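Desk Notes from Kolbrún

So I finally tackled my work corner over the weekend! Two evenings, one pair of sore knees, and I can see the carpet again in most places. Brynhildur lent me her label maker, and I got a bit carried away (even the stapler has a name now). My rule is that every plug gets a tag before it goes back in. Power strips are where I always lose the thread, so I do those up on a table in good light, and a white one with blue-faced outlets is so much easier to sort than my old all-black one. Send me your own cord tips and I'll run the best 8 in the next issue.

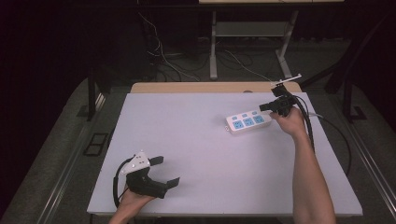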